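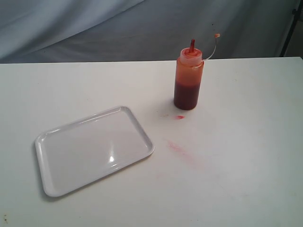 Ketchup, trays and a full hall: sauce night returns to Conceição Street

If you walked past the Hallel community kitchen on Tuesday evening and wondered why the whole block smelled of tomatoes and vinegar, well, now you know! The kitchen's homemade sauce night came back for its first run of the summer, and by the time the doors closed the organizers had taken in $1,232 toward a new stove, with a few late envelopes still sitting unopened in the office.

The idea is a simple one and hasn't changed much over the years. Home cooks bring in their own ketchup, hot sauce or barbecue sauce, it goes into plain squeeze bottles so that no one can tell whose is whose, and visitors go from table to table tasting and voting with paper slips. There were 6 rounds this time, one more than last summer, and the last of them ran well past nine o'clock (the fries had to be topped up twice, and a neighbor went home for more potatoes).

Arlindo Furtado won the red sauce round with a tomato and sweet pepper recipe that he says came from his aunt, although he admits he has been fiddling with the vinegar ever since she gave it to him. "She would tell you it's too sharp now," he said, "and then she would have another plate."

A good part of the talk around the tables had to do with the bottles themselves, which may sound odd until you have tried to serve a thick sauce to a line of hungry people. A red sauce with any body to it hangs on at the nozzle in a fat drop, gets into the ridges of the cap and has to be coaxed down with the bottle turned over. Several cooks were trading tips on this all evening long. Furtado likes to strain his twice and leave it upside down for a while before serving, while others swore by a wider tip and a firm squeeze.

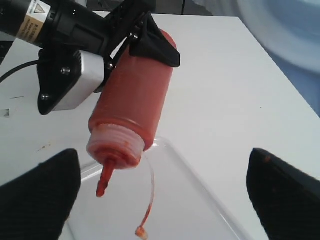 Sushil Mathur, who looks after bookings at Hallel, has been putting away money for the stove since last fall and was very pleased with how the night went. The model the kitchen has its eye on costs $3,085, and with what came in from the spring bake sale the fund now stands at around $2,231. That leaves a gap, of course, but Mathur thinks one more good evening could very nearly close it, and he would love to see the new burners in before the weather turns and the soup lunches start up again.

The next sauce night is planned for late July, with mustard and relish added to the list. Cooks who want a table can leave their name at the kitchen any weekday morning, and are asked to bring two full bottles and a card listing the ingredients. Tasting slips will be sold at the door from six.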